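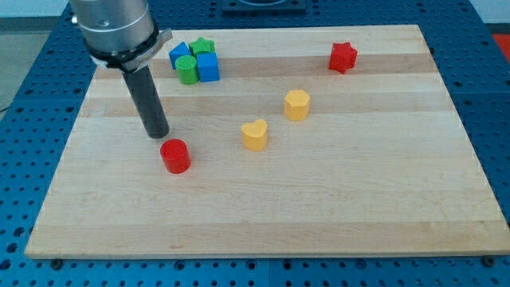 Equipment, Budgets and Procurement

Thread: Second pushing cell – what to leave out of the quote?

loltside_bench
We run one tabletop pushing cell: arm, plain rod tool, maple-coloured board on a perforated table, coloured blocks. I have to put in a request for a second by the end of September. Pranum have quoted for a complete cell with a lead time of 11 weeks. The arm is fixed. The table, board, tool and spares are open to argument, and I need to bring the total down by 12 per cent.

pitch_circle
Drop the table. A hole grid is useful when fixtures move every week. If you only ever bolt down one board, a welded frame with a flat plate and four tapped holes does the job. Put the saving into a spare tool and collar.

Bech_user
Disagree with the above. We went to a plain plate on our second cell and lost 9 working days over the first year to drilling, shimming and re-measuring. With a grid you note the hole positions and the board goes back where it was. Bech sell the tabletop in panels, so you can order a smaller area. Check the step at the seam before you sign for it.

pitch_circle
Nine days sounds like a drawing problem. Two dowels in a plate will locate a board as well as any grid.

Bech_user
They will, until someone changes the board. Ours changed twice.

kerf23
What is the rod made of, and does it have any give? A rigid rod with a rounded tip is cheap to replace, but if it is driven into the board the load goes back through the bracket and into the wrist. Lokov do a breakaway collar. I would pay for that before a second rod.

loltside_bench
No compliance at present. We rely on the force limit and a minimum height in software. The collar is not in the quote, so I will ask for it as a separate line.

kerf23
Ask for the reset time as well. The older type needed a key and a re-zero.

tare_weight
Nobody has costed the blocks. Stars, hearts and hexagons have to match the first set in size and colour or you cannot compare results between cells. Buy both sets from one batch and retire the old one. Same for the board: grain and finish affect sliding, so order two together.

pitch_circle
Agreed on the blocks. Still not paying for the grid.

loltside_bench
Current plan: smaller table, two boards, two block sets, one collar if the price allows. Pranum are sending a revised quote. Will post the line items when I have them.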